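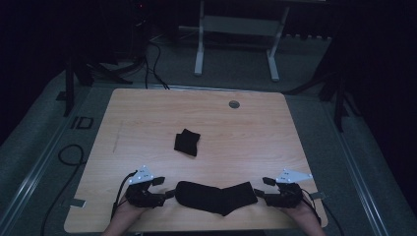 Last week in the Starnell workshop someone asked why we practice on socks at all, if the finished arm will only sort small boxes. I think it is a fair question and I will answer it in these notes. A box forgives you. Cloth bends when one finger arrives earlier than the other, so you notice at once that your two hands do not work together.

Session 4. Hand-worn grippers: fitting and first exercises

Before you start
Put on the left gripper first, then the right. Lead each cable along the outer side of the forearm. Open and close the fingers ten times without any object. If a finger sticks, loosen the two screws on the finger joint by a quarter turn and try again.

Exercise A
Lay one long sock flat across the table. Bring one gripper to the toe and one to the cuff. Close both at the same moment, lift by a hand's width, wait, and put it down again. Repeat 14 times.

Exercise B
The same, but now fold the toe over to the cuff. Keep the second sock farther up the table until you need it for Exercise C, which is in the Fonadton booklet.

Common mistakes
Most of you press too hard on the table. The lower finger should slide under the cloth, it should not scratch the wood.

Homework for those who build at home: print the 3 spare finger pads and bring them in January. I have not yet decided which rubber is best for them.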